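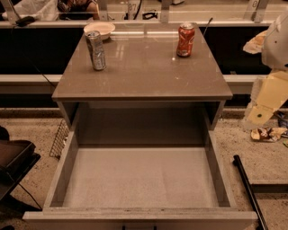 Workshop > Notebooks > Casework > Drawer units

October 2026

Unit under test: single cabinet from the Kennedy batch, gray-brown, top drawer only. Lower part of the carcass not touched this session. Purpose was to find out why the top drawer drags over the last part of its travel and whether the countertop overhang has anything to do with it. Eun-seong Hyun logged the same complaint in January against a different unit and closed it as "runner dry." I don't think that was the cause then either.

Setup

Cabinet stood on the flat section of floor near the wall, shimmed at the left rear foot until the level read true both ways. Top left in place with the usual light clutter on it: two drink cans and the shallow cream bowl. I wanted some load on the top, since the complaint came from a cabinet in use, and a bare top has hidden rubbing faults from us before. Drawer run empty for the first series.

Pull force taken with the spring gauge hooked at the center of the drawer front, pulling level, slow and steady. Readings in newtons. Zero checked before and after each series, no drift.

Series A, drawer empty

Breakaway from closed: 6 N. Drops as soon as the drawer moves and stays low through the middle of the travel. Climbs again near full extension and peaks at 25 N just short of the stop. Closing is the same in reverse, with the high spot in the same place, so it is a position fault and not a direction fault. Repeated until I was satisfied the numbers were not wandering. They were not.

Series B, drawer loaded

Steel offcuts in the drawer, spread over the bottom panel on a sheet of felt. Peak goes to 31 N. The high spot doesn't move. If the runner were dry I would expect the whole curve to rise with load. Middle of the travel barely changed.

Offcuts and felt removed afterward.

Series C, top cleared

Cans and bowl lifted off, drawer empty again. Same as Series A within what I can read on the gauge. The top is not bearing on the drawer. Overhang ruled out. Eun-seong's note from January suggested the slab might be sagging at the front edge; straightedge laid along the front edge shows no daylight. Cans and bowl put back.

Measurements

Clear opening between side panels, at the front: 397 mm. At the rear I can't get a rule in square with the drawer fitted, so used the two sliding sticks and marked them. Rear comes out narrower than front by slightly more than the thickness of a business card. Repeated with the sticks swapped over, same result.

A narrow rear fits the symptom only if the runners are being forced out of parallel. They are screwed to the sides, so they follow whatever the sides do. The rear end of the drawer member is riding in the front part of the cabinet member at full extension, and any toe-out there loads the bearings sideways. I believe this is the drag.

Runners

Didum, standard pattern, both sides. Cleaned with a dry rag, no lubricant added, as I did not want to mask anything. No burrs, no missing balls. Left runner has a bright line along the inside of the lower lip for a short length, which matches the position of the high spot. Right runner has a fainter one. Front screw on the left was tight. Rear screw on the left turned a good part of a revolution before it bit.

Tried backing that screw off and putting a paper shim behind the front end of the left runner. Peak dropped on the empty drawer, but the drawer front then sat visibly proud on one side when closed. Shim taken out again. It treats the wrong end.

Drawer bottom

Checked while I was there. Light pinkish-beige panel, flat, no bow that I can find with the short straightedge. Panel is free in its grooves and can be moved slightly with a fingertip, as intended. Not a contributor. Vastier bottoms in the previous batch were tight in the groove and pushed the drawer sides apart, so this was worth a minute.

Countertop surface

Not part of the job, noted for the finishing side. The taupe top has fine scratches and small specks, mostly over the front half. They show up strongly under the overhead light with the gloss this finish has. I did not put them there with the straightedge (taped edge) but can't say when they were made. Clama polish on a cloth has been suggested. I would try it on a scrap first — it left a haze on the sample board last time and the haze was harder to remove than the scratches.

Interpretation

Carcass is pinched at the rear. Most likely the rear rail was cut short or pulled in too hard at assembly. Runner fault is secondary. January unit probably the same, and worth pulling back in if it can be located.

To do

— Take the drawer out completely and measure the rear opening properly with a rule.
— Check rear rail length against the cut list.
— If short, replace the rail. Do not pack the joint.
— Refit runners from the story stick, new screws at the left rear.
— Repeat Series A and B with the same gauge and the same offcuts (tin on the lower shelf, labeled).
— Ask Eun-seong whether the January unit had the rear screw loose as well. The entry doesn't say.

Drawer left on its runners for now. Gauge returned to its case. Sliding sticks are marked in pencil, front on one face and rear on the other. Please don't sand them.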